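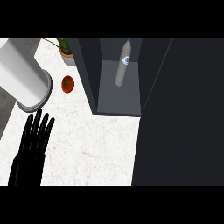

## Can a robot clear a kitchen counter yet?

**farberg_fan**
Picture is from a simulator: black hand, one tomato, a bottle standing in an open compartment. I say counter clearing is close to solved. My Jeltia runs put the tomato in a bowl 62 times out of 100.

**Tetsuya Hamada**
62 in a simulator is not close. I worked on a packing line at Kobori and we would have pulled a machine that missed that often. What happens to the tomato on a miss?

**farberg_fan**
Mostly it rolls. In 2 runs it went off the counter. The bottle is easier - I have no numbers on that one yet.

**mopbucket132**
I disagree with both of you. A shop line needs the same part picked all day. At home I'd take a slow machine that drops one thing in ten, as long as it can find the sink.

**Tetsuya Hamada**
One in ten is fine until it's a glass. Does your setup model the tomato as soft?

**farberg_fan**
No, rigid. Soft bodies made every run too slow on my computer.

**Tetsuya Hamada**
Then you don't know if it squashes them.

**fallis_owner**
My Fallis vacuum still gets stuck on the bath mat. I'd want that fixed before anyone sells me fingers.

**farberg_fan**
Fair. I'll try the soft tomato in July and post the count, misses included.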